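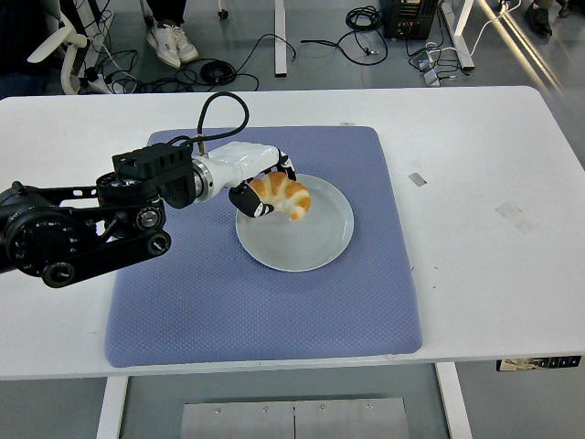 Breakfast things, Hatel kitchen. We started laying the table for the May open morning with what was already in the cupboards. The plates are plain white with a shallow rim, and they go on the large periwinkle-blue mats with the fine quilted texture. A croissant looks well against that blue, especially one baked to an orange-gold on the ridges. Up to 30 people can sit down at once.

The mats came from Stępień and can be wiped with a damp cloth. Blandine Barbier chose the colour. Jam and butter go on a side table so the plates stay clear. Loïc Langlois is looking after the coffee.

Posted Mar 30, 2022

Comments (3)

Agathe Fleury: Do the mats come in a smaller size? Mine is a narrow table.

Blandine Barbier: Yes, two sizes. The small one is number 119 in their list.

Lautaro Cisternas: Nice blue. I'd want a bigger plate for the crumbs.

Recent galleries
Bread baskets and cloths
The Jerkach teapots
Shelves in the back pantry
Dradis market, spring stalls

Contact | © Hatel Kitchen | Back to top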